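Gripper stalls on the laundry pick: a cable, a threshold and a bad assumption

The fault showed up as a count. We ran 600 pick cycles on the garment task and the log held 597 results. Three cycles had a start entry and no end entry, and in each one the gripper had stopped partway through closing and stayed there until someone cleared it by hand.

My first suspect was the force threshold. The fingers close until motor current passes a limit, then hold. Thin fabric gives almost no resistance, so we had set the limit low, at 30 counts above idle. Deepak Rastogi pointed out that a low limit should cause early stops with a clean "grip complete" message. We were getting no message at all, and the controller still answered on its other channels.

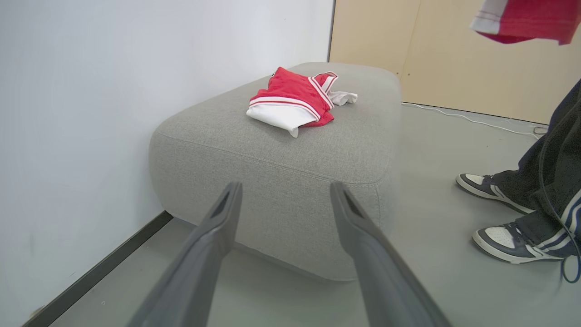 Wrist view of the garment setup, with the fingers short of the ottoman.

The second suspect was the wrist cable. Libor Doležal replayed the joint angles for the three bad cycles and found that all of them ended with the wrist rotated past 164 degrees. We drove the arm there by hand with the motors in slow mode. At that angle the gripper's data line dropped out, and it came back when the wrist was turned the other way. Power stayed on throughout. That accounted for the held position: the last command received was "close," the stop message never arrived, and the finger driver simply kept its torque.

The worse problem was in my code. I had written the gripper watchdog in January and assumed that a lost link would raise an exception. It doesn't. The read call returns the last good value, forever, so the watchdog saw a healthy gripper with a very steady current. People reach in near the fingers to reset clothes on this task, and a gripper holding torque on stale data is a safety fault, even at low force.

Changes made so far:

Every gripper packet now carries a counter. If the counter doesn't advance over five reads, the arm stops.
The finger driver drops torque by itself when it hears nothing from the host.
Wrist rotation is limited in software until the cable is rerouted with more slack.

Emília Hubáček has the new cable clamp drawn up and I'm waiting on the part. The rotation limit costs us some approach angles on low furniture, so a few picks now fail in the planner with "no path found." I can live with those for now. The next run uses the same 600 cycles with the limit left in place.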